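**Reforma del reparto migratorio: ¿alguien se ha leído el texto?**

**trirham_sur** · 29 de febrero de 2024

Llevo 200 páginas y sigo sin saber si mi país acoge, paga o manda mantas. Lo llaman «solidaridad flexible». Mi gimnasio también tiene cuota flexible y me cobra igual.

**Ledeo**

Las tres cosas, a elegir. Está en el anexo 3, que es donde se guardan las cosas importantes para que no molesten.

**Torben Voß**

No comparto el tono. Desde enero hay por fin un calendario, y los países de primera entrada llevaban años pidiendo justo eso. Un mal acuerdo obliga a algo — la falta de acuerdo no obliga a nadie.
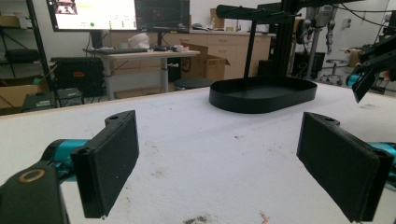
Dicho esto, el plazo de seis meses para tramitar solicitudes en frontera me parece optimista. En mi ayuntamiento tardan más en cambiarte el padrón.

**trastance**

> Un mal acuerdo obliga a algo

¿A qué? El que no quiera acoger paga, y el que no quiera pagar recurre. Ya lo vimos con las cuotas anteriores.

**Torben Voß**

Y los que recurrieron perdieron, te recuerdo.

**trastance**

Perdieron, sí. ¿Y acogieron a alguien?

**Ledeo**

Uno a cero. Por cierto, la enmienda 3541 cambia «deberá» por «procurará». Toda la política europea cabe en ese verbo.

**zacharopoulos**

Vivo en una isla griega y agradecería que procurasen un poco más deprisa. ¿Alguien tiene el enlace al texto consolidado? El del primer mensaje me pide contraseña.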